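**Marker cube pose flips when grippers come together, any fix?**

Zawadi Kariuki, 7 Sep 2024

Running the Vultura tracking node on hand-held demos, cloth over a sink. Each gripper pose comes from its marker cube. Fine when hands are apart. Soon as they close in on the cloth the left pose jumps, sometimes a full flip, for 6 frames or so then back. Policy trained on it twitches at the same moment. Already recalibrated the head camera twice, no change.
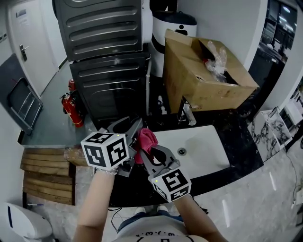

*Both grippers on the cloth, cubes facing the head camera.*

Is this a filter problem or detection? About 400 demos recorded so would rather not bin them.

**Murray Caron**

Detection. Sounds like you're solving from one face at a time, and a single square seen nearly flat on has two poses that fit almost equally well. Solve the whole cube as one rigid body, all visible corners in one go. If only one face shows, keep both solutions and take the one nearest the last good pose. Then rerun offline on the raw video, no need to re-record. Anything over 20 degrees between frames I'd drop and interpolate.

**Fabrice Chauvin**

had same, turned smoothing right up and it went away. mostly

**Naomi Kioko**

Wouldn't do that, smoothing just smears the flip accross more frames and adds lag. Murray's way. Also check the cube size in the config, ours was wrong since May and noone noticed.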